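La alfombra de Flillunari
Mayo – por la redacción de Cuentos del Altillo

¡Y entonces el viento cambió! Mi abuela soltó una carcajada que se oyó hasta en el puerto y me gritó que agarrara la cuerda con las dos manos, que Flillunari no esperaba a los lentos.

Llevábamos 39 noches de viaje y yo no había dormido ni una entera, ¡cómo iba a dormir! Habíamos cruzado el mercado de Skedura, donde venden tormentas en frascos (compré una pequeñita, color ciruela), y habíamos subido los 596 escalones del faro cantando la misma canción, cada vez más desafinada y cada vez más bonita.

– ¿Falta mucho? – pregunté.

– Ojalá – dijo ella.

Al otro lado de las nubes empezaba el desierto amarillo. Mi abuela me había hablado de él desde la cuna: una llanura sin un árbol, y en ella el pedazo de camino que su madre dejó tendido para poder volver.

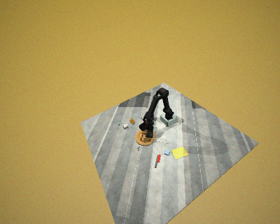 El camino gris sobre la llanura amarilla.

Bajamos corriendo, con los zapatos en la mano. Ella puso un pie en la primera franja y el suelo zumbó como una colmena contenta. Abrí mi frasco, la tormenta ciruela salió disparada hacia arriba y olió a lluvia, a pan, a cocina de domingo.

– ¡Otra vez! – gritó mi abuela, que ya no tenía edad ninguna.

Pero yo solo había comprado una.

Comentarios (3)

marea_baja: ¡Quiero una tormenta color ciruela ya!

lectora del sur: La abuela es lo mejor. ¿Habrá segunda parte?

tintero: Lo leí en voz alta en casa y me pidieron repetir lo del faro.

Contacto | © Cuentos del Altillo | Volver arriba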